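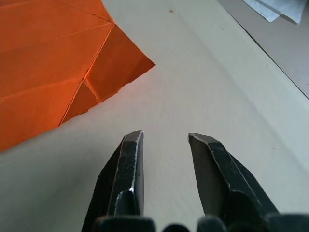

wrist cam view from the folding cell, fingers open just off the orange sheet. look at those tips

1/ ok thread bc three people have asked what I do all Sunday. Looking after the paper folding cell. One arm, one white table, one two-finger gripper that has seen better days

2/ job today: tips. The dark coating is gone off the ends of both fingers and you're down to bright silver. Scratches all down the faces too. Coated steel sliding on a tabletop for months, what did I expect

3/ does it matter? for blocks no. For paper yes. Coated surface and bare metal grip differently, so the sheet slips on one side and the crease goes off on a diagonal you didn't ask for

4/ first thing, always: arm to service position, e-stop in, air off at the wall, tag on the valve. The Wullix controller keeps the fingers live in "pause". Pause is not off. I have a blood blister from learning this

5/ fingers come off with two cap screws each. Mark L and R before you undo anything. They look like mirror images and they very nearly are, and nearly will cost you an afternoon

6/ paint pen on the back face. NOT the inside face. guess who did the inside face in June

7/ cleaning: isopropyl, lint free cloth, no scotchbrite. I know you want to. You'll take off the coating that's left

8/ then run a fingernail along each tip edge. If it catches, there's a burr, and a burr will tear paper. Fine stone, three or four light strokes, wipe, check again. Don't try to make it pretty

9/ counter said 2333 folds since the last tip swap. Clirnov (they coat the spares) told us to inspect every 1000. So. yeah. That one's on me, it's in the calendar now with an alarm

10/ spares are in the Bepari drawer, the grey one under the bench. One pair left. If you take them, WRITE IT ON THE SHEET. Lead time on a recoat is 14 days and I am not doing that again

11/ decided to keep this pair on for now, stoned and cleaned. They're ugly but the burr was small and I'd rather save the good ones for the thin stock

12/ refit: screws in finger tight, close the gripper on the brass shim, THEN nip them up. Gives you parallel faces. Tighten them while it's open and one tip ends up proud of the other

13/ tip offset next. Everyone skips this one. You've had the fingers off, so the tool centre has moved, doesn't matter how careful you were. Touch off on the pin at the corner of the table, four orientations, save, reload the program

14/ forgot to reload the program

15/ ok reloaded. Slow run at 10 percent, hand on the stop. Watch the gap between the tips and the table. Too low and you're scraping more coating off, which is how we got here

16/ table while you're there. It's white so the camera can find the sheet edge, so every bit of grit shows. Brown speck up near the top, some tiny dark ones over the right side, you can see them in the pic. Damp microfibre, then dry. The edge finder will happily lock on to a crumb if you let it

17/ lighting: shadow bands across the table are fine if they're faint. If one goes dark enough to beat the paper edge, tilt the left lamp, leave the threshold alone. Someone always goes for the threshold

18/ why orange? best contrast on white out of everything we tried. Pale colours are miserable, the edge finder just shrugs

19/ also that orange sheet is a setup sheet, it's meant to be full of creases. I reuse them for jogging the arm around. Bin them when the edges get raggedy, that one has nicks along the bottom right so it's due

20/ never do the actual acceptance run on a used sheet!! Old creases steer new ones. You'll be chasing a calibration fault that isnt there. Fresh sheet, out of the packet, flat

21/ wrist cam: wipe the lens with the dry cloth, check the cable where it goes past the last joint. Ours had rubbed shiny on the strain relief so I've put a wrap of spiral on it. The near end of the gripper is always going to be blurry, it's too close to focus, stop filing tickets

22/ Prarnia folks asked if you can just dip the tips in rubber. We tried. Great grip, won't let go of the paper. Sheet followed the gripper home like a puppy

23/ time check: fingers off to first test fold, a bit under two hours, incl. one coffee and the reload thing

24/ log entry for whoever's on next: tips stoned and refitted, offset redone, table wiped, spiral wrap on cable. Recoat not ordered yet, will do it tommorow

25/ someone asked for the torque on the cap screws. It's on the sticker inside the cabinet door. If the sticker has fallen off again it's on the floor of the cabinet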